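We use cookies to remember your login and the tickets you follow. Accept / Manage settings

Verkadel support tracker
2024-06-01
Logged by Intan Tarigan

Ticket 1188: index finger drifts shut during glove teleoperation, drawer task
Status: resolved, watching

What we saw

We've been teaching the robot hand to open a small drawer by driving it with the Trasel glove. The operator points, the robot hand points, the fingertip goes to the front of the drawer and then pulls. It is a lovely task to teach because you can feel straight away when the mapping is good. This week it wasn't good. The operator would hold a clean point, and over the course of a long take the robot's index finger would slowly curl in to join the others. By the time the wrist got to the drawer there was no point left to speak of, only a loose fist.

It happened in 20 takes before I opened this ticket. Arm tracking was fine throughout. The wrist went where the operator's wrist went, and the other fingers stayed curled as asked.

What I tried first

Restarted the hand driver. Came up clean, drifted again on the second take.

Swapped the glove's USB lead and moved it to a different port. No change.

Ran the hand by itself from the slider panel, no glove connected. Index sent to full extension and left there while I made tea. It hadn't moved when I got back! That was very good news, as I had been dreading a tendon job.

Replayed a saved take from last month through the same driver. The finger followed the recording perfectly, all the way to the pull. So the hand was happy and the driver was happy, which left the glove or whatever sits between the glove and the driver.

Reading the glove on its own

I put the raw glove values on a plot next to the commanded joint angles and asked the operator to point and hold. Raw index value: flat as you like. Commanded angle: creeping towards closed. I may have cheered.

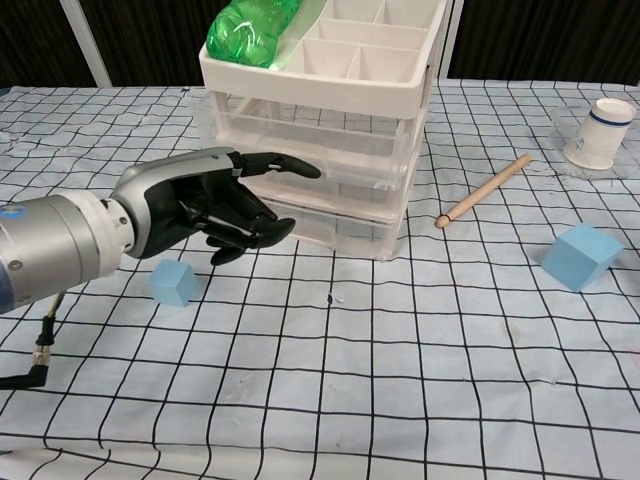
Between those two lines there is exactly one piece of software, the retargeting step from Ngau, and it has a feature I had forgotten we turned on. It keeps adjusting each finger's range while you work, so a new operator doesn't need to sit through a full calibration. Clever, and for grasping tasks it works a treat, since people open and close their fingers all the time and the range stays sensible. In a pointing task the index finger stays out nearly the whole take. The filter sees one value over and over, decides that value must be the middle of the range, and shifts everything along. Straight becomes half bent.

The adaptation window was set to 2000 samples. Long takes run well past that. Short ones finish before it matters, and that explains why our quick checks in the morning always looked fine and had me doubting the operators — sorry, both of you.

Fix

1. Turned off running adaptation for the index finger in the drawer profile. Other fingers left as they were.
2. Added a short calibration at the start of each session: flat hand, fist, point, flat hand. Values are saved per operator.
3. Added a warning in the operator's window if raw and commanded index values disagree for more than 2 seconds.

Tested with both operators on long takes. The finger stayed out for the whole approach every time, and the pull felt properly connected again. One of them said it was like getting her own finger back, and I'm still grinning about it.

Left to do

The affected takes are tagged "index drift" and left out of the training set. I don't want to delete them. The raw glove stream was recorded too, so we should be able to redo the retargeting offline and compare it with what the hand did.

The Candberg profile uses the same settings. Whoever has it next, please check before starting a long session. I haven't touched it.

I'd also like the window length shown in the interface, instead of three menus down. Request sent to Ngau with both plots attached.

Closing once we've had another week of sessions without the warning going off.

Comments (3)

glove_left: Same thing here with a button-press task, and we blamed the glove for ages. Switched the adaptation off and it's solid now. Thank you!

Marrow: Does the saved calibration survive taking the glove off for lunch? Ours sits differently every time it goes back on.

Intan Tarigan: Not reliably. We redo the four poses after any break. It's quick, and the profile just overwrites the old values.

Get new tickets by email once a week. Enter your address to subscribe. You can unsubscribe at any time.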